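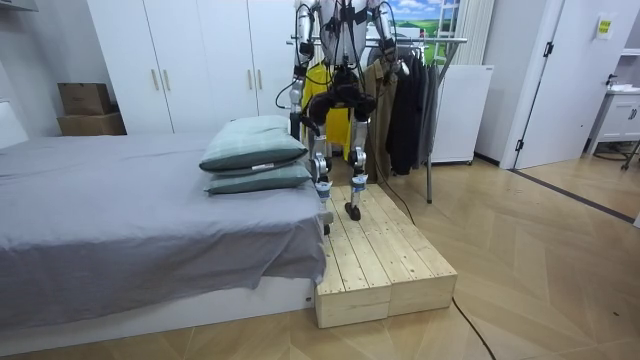 The robot on its pine platform at the foot of the bed in Femke Verbruggen's spare room.

Femke Verbruggen has had overnight guests in her spare room before, but none that stayed as long as the one she calls Donen, the humanoid robot she has been getting ready at home since May, mostly on evenings and the odd rainy Sunday (and, she admits with a laugh, one or two mornings when she should have been on the bus to work).

The latest job was the platform, put together from unfinished pine boards and set right up against the bed, so that its top comes out nearly level with the mattress. Verbruggen spent $66 on lumber and screws and borrowed a saw from the Nuslow workshop, where she has been a member for six years and where people are always glad to hear how things are coming along.

"I wanted it standing somewhere solid before I touched the arms again," she said over coffee on Wednesday, June 26, 2024. "My sister says I could have bought a very nice table for the trouble, and she's probably right, but I do love that platform."

Next on her list is tidying the thin black cables across the chest, a job she expects to take roughly 30 hours. She will talk about the build at Nuslow's next open evening, starting at 6 p.m., and anyone curious is welcome to come by.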